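Monthorpe road bridge, deck and approaches: walk-through checklist, June, with comments by Letay Zeleke

The bridge opened to traffic under the last council and was paid for, in a manner of speaking, under this one. Items are marked **OK**, **Fix**, **Watch** or **Ask**. "Ask" means the answer lives in a filing cabinet at the county roads office and I haven't been let near it.

## 1. Approach, north side

- [x] Guardrail posts plumb and bolted. **OK**
- [x] Reflectors present. **OK**
- [ ] Drain grates clear. **Fix.** The first grate is clear. The second holds enough soil to be zoned.
- [ ] Signs legible. **Fix.** The speed limit sign has faded to a suggestion. The sign naming the council members who attended the ribbon cutting is in superb condition and has its own light.
- [ ] Shoulder width as drawn. **Ask.** I have three drawings and they disagree.

## 2. Deck

- [x] Wearing surface, northbound lane. **OK**, minor raveling near the joint.
- [ ] Wearing surface, southbound lane. **Watch.** Patched by Grumar under the maintenance contract. The patch is sound. It's also higher than the road, as anyone carrying soup will confirm.
- [ ] Expansion joints. **Fix.** Seal torn for 2 feet at the east curb. Same tear as last time, same note as last time.
- [ ] Deck area matches invoice. **Ask.** Invoice says 3973 square yards resurfaced. I wheeled it twice and couldn't get there, even including the ramp.

## 3. Railings and walkway

- [x] Handrail continuous, no sharp edges. **OK**
- [ ] Anchor bolts tight. **Fix.** One spins freely by hand, near the lookout.
- [ ] Walkway lighting. **Watch.** Lamps come on at 2 p.m. and go off at dusk. The timer cabinet is locked and Zornier, who installed it, has the key.
- [ ] Curb ramp slope. **OK** going up, **Fix** coming down. The lip at the bottom needs grinding.

Paper copies of this list go to the county clerk, who still wants ink signatures on page one.
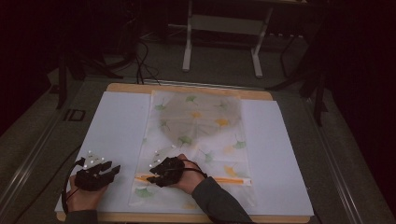

*Sleeve with ginkgo leaf print, on a white sheet.*

The clerk's receipt stamp counts as delivery. An email doesn't, and neither does leaving the folder with the guard, however nicely he takes it.

## 4. Underside (from the towpath)

- [x] Bearings free of debris. **OK**, apart from pigeons, who have tenure.
- [ ] Concrete cover on pier caps. **Watch.** Hairline crack on the west cap, marked in crayon. Compare in the fall.
- [ ] Weep holes open. **Fix.** Several painted shut during the repainting that preceded the election.
- [ ] Load rating posted. **Ask.** The bracket is there. The plate isn't.

## 5. Paperwork

- [x] Maintenance contract on file. **OK**
- [ ] Change orders signed. **Fix.** Order 1566 added "decorative stonework, misc." I'd be happy to inspect it if somebody would point to it.
- [ ] Warranty dates. **Ask.** Grumar says the warranty ran out in June. The contract says June too, but of a later year.
- [ ] Complaint log current. **Fix.** Last entry reads, in full, "Oh." I first took this for despair. Oh is the subcontractor who did the joints, so it may be a referral.

## Action list

1. Replace joint seal, east curb. Before the rains, please.
2. Tighten or replace the loose anchor bolt. Cone it off today.
3. Clear second grate, north approach.
4. Reopen weep holes.
5. Replace speed limit sign. Roughly 500 dollars with labor, or less if we borrow the light from the other one.
6. Get the load plate posted. Until then, trucks are guessing.
7. Written reply from the roads office on every item marked Ask.

Next walk-through after the joint work is finished. Bring boots, the measuring wheel and the crayon.

L. Zeleke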